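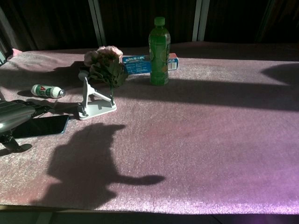
Ticket 700
Subject: Pink cloth sheds glitter on everything, also slides
Opened by: Janelle Dimaculangan
Location: Clundon shop, front window table
Priority: Low (changed from Urgent by E. Enriquez)
Status: Closed, see last entry

Janelle Dimaculangan, 9:10 am
The new cloth on the long table is shedding. I have glitter on my sleeves, on the till, in my tea and on one customer who was very nice about it. The cloth also creeps. I set it square before opening and by morning tea it's hanging lower at the front and bunched up at the back left corner. Whatever is standing on it comes along for the ride. Please advise. The manual that came with the cloth is a sticker saying "do not iron".

Edgardo Enriquez, 9:42 am
Changed to Low, as nothing is on fire. Can you tell me:
- is it the sparkly velvet sort or the sequin sort?
- what's under it?
- has it been washed?

Janelle Dimaculangan, 9:55 am
Sparkly velvet sort, or velvet's cheaper cousin. Pink, except where it decides to be violet. Under it is the bare tabletop, which I waxed in March because somebody put in a ticket about the tabletop being dull. Not washed. I'm scared to.

Edgardo Enriquez, 10:03 am
I was the somebody. So you've laid a slippery cloth on a waxed table. I think we have a lead on the creeping.

Try this first. Take everything off, fold the cloth inward so the glitter stays inside, and carry it out the back. Shake it downwind. Then go over it with the sticky roller, one direction only, with the nap. Against the nap you'll be there until Christmas.

Janelle Dimaculangan, 11:30 am
Shaken. There is no downwind at Clundon. The bins look festive.

Rolled it as instructed and went through 12 sheets before they started coming off anything like clean. Cloth is back on and it does seem to shed less. Still creeps.

Separate matter, but I'll put it here so as not to start another ticket: the colour. In full sun it looks pink in the middle and more purple at the front right. Ayane says it's faded. It has been in the window for 2 days. Can a cloth fade in that time, and if so can I have my money back?

Ayane Ebihara, 11:48 am
I said it MIGHT be faded.

Edgardo Enriquez, 12:15 pm
Turn the cloth end for end. If the purple bit moves with the cloth, it's the cloth. If it stays where it was, it's the light, and I can't issue a refund on the sun.

Janelle Dimaculangan, 12:40 pm
Turned it. Purple stayed at the front right. Ayane has withdrawn her remarks.

Jericho Abella, 1:05 pm
Adding myself because I do the window. The roses have a problem too. They're artificial, so they won't stand in anything shallow, and the tall vase went to the Srisuk shop and has never been spoken of again. At the moment they're propped on a white folding phone stand. It holds, but the stand wants a hard surface and on that cloth it has a bit of a lean. Every time the cloth moves, the roses bow to the customers.

Also, the little white bottle with the silver cap won't stay upright for me. I've laid it on its side. The big green one behaves, being the only thing on the table with any weight to it.

Edgardo Enriquez, 1:20 pm
Lay the box down as well if it's on its end. Anything tall and light is going to go over on that pile.

Jericho Abella, 1:24 pm
Box is already down, behind the green bottle.

Edgardo Enriquez, 1:31 pm
Then the fix for all of it is underneath. Ntombi, do we still have that non-slip mesh, the rubbery stuff for under rugs?

Ntombi Gumede, 2:15 pm
There's a roll in the Jakolel storeroom, top shelf, behind the Easter grass. I'll drop it over. Please don't let anyone put it on the waxed table without wiping the table first, or it'll stick in a pattern and I'll get a ticket about the pattern.

Janelle Dimaculangan, 4:25 pm
Mesh received. Wiped the table with warm water and a drop of dish soap, dried it, laid the mesh a hand's width in from every edge, cloth on top. Then I pushed the cloth quite rudely from the front and it stayed put. The back left corner still pokes up in a little crumple. I've flattened it and it comes back, so it can live there.

Jericho cut a square of cardboard to go under the cloth where the phone stand sits. Roses are upright enough.

Ntombi Gumede, next morning, 8:50 am
Cloth hasn't moved overnight. Glitter found on the kettle, but I believe that's historical.

Edgardo Enriquez, 9:02 am
Closing. For whoever gets this next: mesh under the cloth, card under the stand, roller with the nap once a week. Replacement roller sheets are on the Pluron order, line 26.

Janelle Dimaculangan, 9:06 am
Can we reopen the one about the vase?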